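Our Village Names: a local history project report

What we set out to do

Our tutor, Meirion Craddock, asked each of us to take one name from the chapel roll of honour and find out who the person had been before the war. Mine was a lad called Vanlow, and I will admit I chose him because it was a surname I had never come across. I started in September with very little to go on, only an initial and a regiment, and I did most of my reading in my room of an evening, which suited me very well.

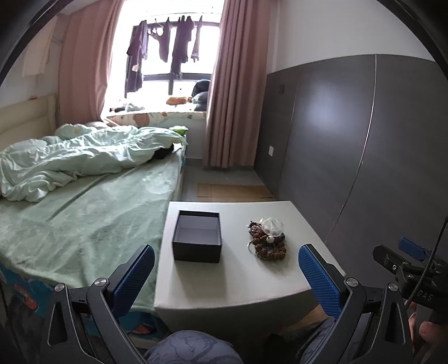

What I found

The school log book was the great treasure! He appears in it three times, twice for missing lessons at potato picking and once for a prize in handwriting (I was so pleased about that prize). He was one of seven children and lived at Stoltine Terrace, two doors from the bakery run by the Araújo family, where he later drove the delivery cart.

The difficulty was his age. The roll and the baptism register disagree by three years, and I went back and forth over it for longer than I like to say.

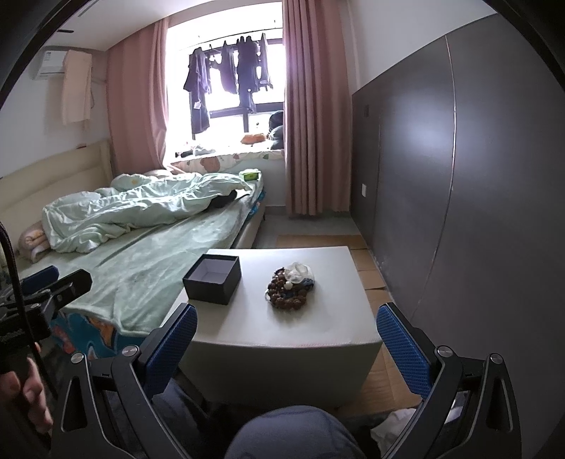
In the end I trusted the register, as it was written at the time, and I have put the other age in a footnote so that anybody who knows better can put me right. I would still dearly love to find a photograph, and the next job is to write to the Brandolon parish archive.

Comments

Gwen: Lovely work. My gran bought bread from that shop and always talked about the cart.

T. Pask: Is the log book open to the public? I'd like to look up my great-uncle.

Gwen: Yes, Thursday mornings, just ask at the library desk.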